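Teaching by Remote Control: Cloth Sorting Gallery
February 2025

The Murell bench is where we record cloth handling. An operator drives two arms by remote control, picks up cloths and puts them in a basket, and the arm positions are saved along with the video. Sunil Wanigasekara and Rochelle Kerslake share the driving, in blocks of eight runs with a break after each block. The set stood at 2668 runs when this page went up.

Cloths are harder to show than blocks or cups. They land in a different shape every time, so the operator has to choose a new place to grip on each pick. Rochelle likes to go for a raised fold. Sunil takes whichever cloth is closest to the basket.

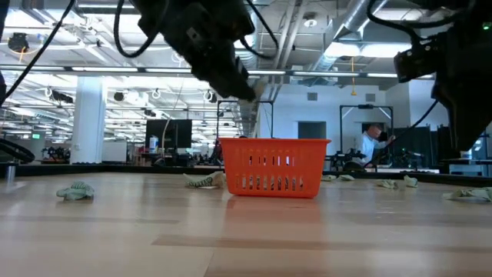 Cloths on the table around the orange basket, with both arms overhead.

Before each run the cloths are dropped by hand and left as they fall. Runs with a missed grip are kept if the operator recovers and finishes. Three operators from Govska start training on the bench later this month, using the same basket and the same table layout.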